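Washing and Reshaping a Wicker Basket

I love a good basket, and I'm always a little sad to see one on the curb because it got dusty or went lopsided. Most of them can be saved in an afternoon! Wicker is only plant fiber, after all, and plant fiber gets bendy again when you give it water. I picked up the habit at the Hotley flea market, where a grubby basket costs next to nothing, and now I can't walk past one.

What you need
A vacuum with a brush attachment
An old toothbrush
A bucket of warm water and a squirt of dish soap
A spray bottle
Two old towels
Clothespins and a few heavy books

Start dry. Run the vacuum brush over the inside and outside, following the weave, then turn the basket over and tap the bottom. You'll be amazed at what falls out. Go into the corners with the dry toothbrush, where lint likes to pack itself in.

Next, the wash. Dip the toothbrush in the soapy water, shake it off, and scrub one side at a time. Keep it light – a damp brush does plenty. Wipe each side with a clean wet cloth before you move on. If the basket is painted, try a hidden spot first, and skip the soaking step further down if any color comes off.

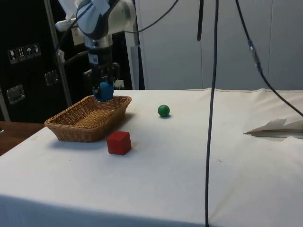

Gualtiero Ferraro wrote in to say that he never scrubs across the weave, only along it, and that he adds 300 ml of white vinegar to the bucket when a basket smells like a basement. I tried the vinegar on a musty one from Nallatlow and wow, what a difference. Let it air out for a day afterward.

Now the fun part. Mist the whole thing with the spray bottle until the strands give a little when you press them. For a really stubborn lean, lay a wet towel over the bad side for half an hour. Then push the sides where you want them, stuff the inside with a rolled dry towel, and pin the rim with clothespins. Books go around the outside to hold a straight-sided basket square. With sloping sides, pack the towel tighter near the top and leave the books off.

Leave it for 24 hours, somewhere airy and out of the sun. A radiator is too fierce and can split the strands.

Loose ends can be tucked back under the nearest strand while they're still damp. If one has snapped, dab on a little wood glue and hold it with a clothespin overnight – trim the stub in the morning.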